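Subject: Re: [nustau-owners] Leisure battery flat after storage, 12V fridge suspected
Date: Wednesday, January 25, 2023

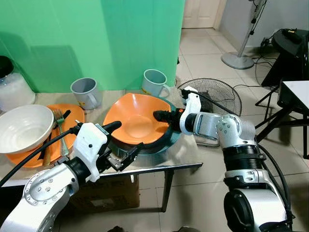

Before you order a new battery, put a meter in series with the negative lead and see what the van draws with everything switched off. On my Nustau the figure was far too high for a healthy system, and the fridge was only part of it.

Quoting the earlier message so the thread makes sense in the archive:

> Stored the trailer in November with the battery fully charged and
> the master switch off. Went back last week and it was dead flat.
> The charger won't recognize it. The dealer says the Cavgate fridge
> board has a standby draw and that I should have pulled the fuse.
> Is that right? I thought the master switch cut everything.
>
> Also, would a small solar panel have kept up with it? The one I
> was looking at is the Welura folding type.

The master switch does not cut everything. On the older wiring layout, three circuits are taken straight from the battery side of the switch: the alarm, the radio memory, and the fridge control board. The diagram in the handbook shows only the alarm. If you pull the panel under the front left seat you will find the other two on an inline fuse holder, red wire with a white trace, tucked behind the charger.

My readings, switch off, fridge off at its own panel:

Alarm disconnected: no change worth noting.
Radio fuse out: small drop.
Fridge fuse out: most of the remaining draw gone.

There was still a little left after that. It was the tracker, which a previous owner had wired to the battery posts with a pair of ring terminals and no fuse. Look for that too. Add a fuse if you keep it.

On the dead battery: many chargers will not start below a certain voltage. You can sometimes bring the battery back with a bench supply set to a low current, watching the voltage and the case temperature. Do it outdoors and don't leave it alone. This is for ordinary lead-acid only — if yours is lithium, leave it be and talk to the maker. Even when it works, expect to have lost capacity. A battery that has sat flat for weeks has sulfated plates, and a capacity test will tell you more than the resting voltage will.

On solar: a folding panel is the wrong shape for storage. It has to be put out and brought in, and it will walk off. A small fixed panel on the roof with a proper controller is enough for the standby draw if the van is stored in the open. Under a cover it does nothing. Check that the controller feeds the battery side of the master switch, as the one Myklebust fitted to mine was on the load side and stopped charging whenever the switch was off.

If you do pull the fridge fuse, label it. The board loses its gas/electric setting and comes back up in auto mode when the fuse goes in again.

Post your readings with each fuse out and say which model year you have. The fuse positions changed when they moved the charger.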